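Can a Robot Do Your Chores Yet?

Imagine you drop your backpack by the door and yell, "Robot, make me a snack!" A few seconds later, toast pops up and you get a plate. Wouldn't that be great?

So, can robots do that? The answer is: a little bit, sometimes, and pretty slowly!

Some chore machines are already in lots of homes. A dishwasher washes dishes. A robot vacuum zooms around the floor and sucks up crumbs. But each of those machines does one job. Your dishwasher can't pick up a sock, and the vacuum can't put away a single fork (some of them even get stuck on the sock).

The hard part is hands. Pick up a grape, then pick up a heavy book. You squeezed softly for the grape and harder for the book, and you didn't even have to think about it! A robot has to learn how hard to squeeze, where to hold on, and what to do when something slips.

Robots learn by practicing, just like you do with a bike or a piano. Sometimes a person shows the robot a job first, over and over. Asif Hayat, who teaches robots to tidy up, once showed his the same job 70 times. It still missed the cup 3 times out of 10! 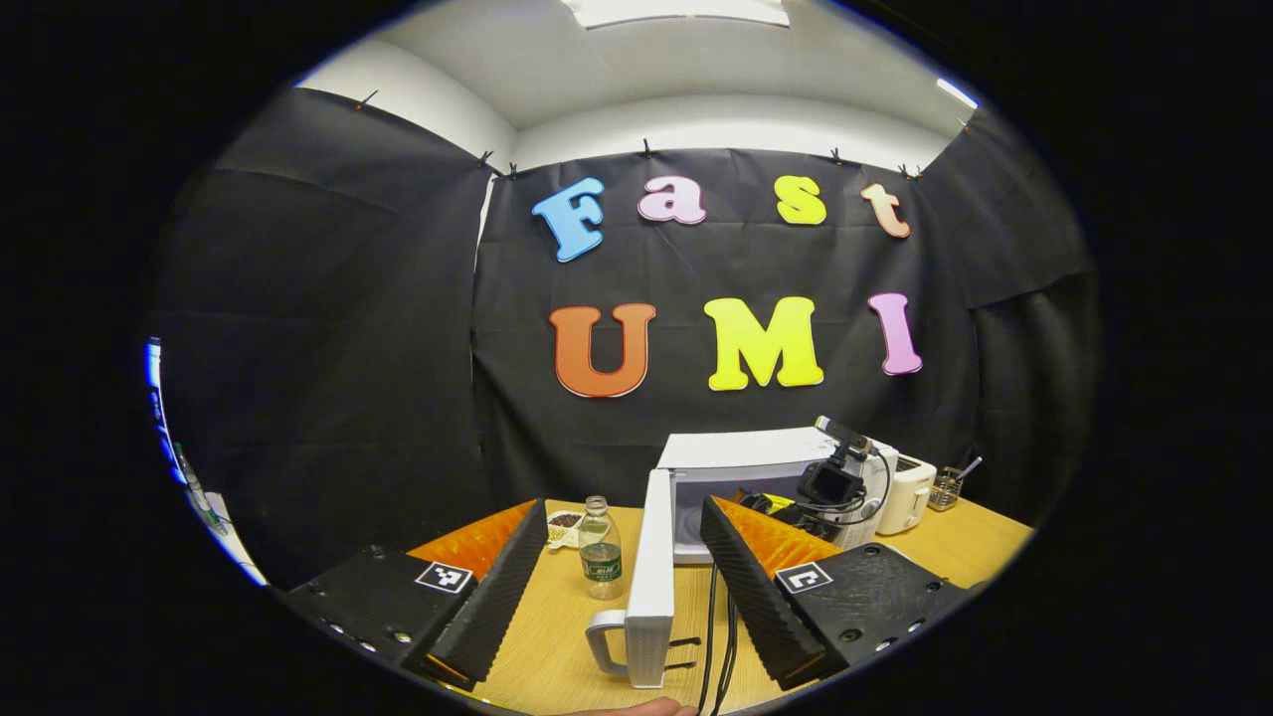

Kitchens are some of the trickiest places for a robot to work. Every kitchen is different, and people move things all the time. Think about how many ways there are to hold stuff! A microwave has a door, a toaster has a rounded top, and a water bottle is clear, so a robot's camera can look right through it. Then there are little things like beans or grains in a small dish. Two ridged fingers with soft orange pads have to close on each one in a different way.

Try it yourself! Use only your thumb and one finger to put away five things in your kitchen. No cheating with the other fingers! Which one was the hardest to hold?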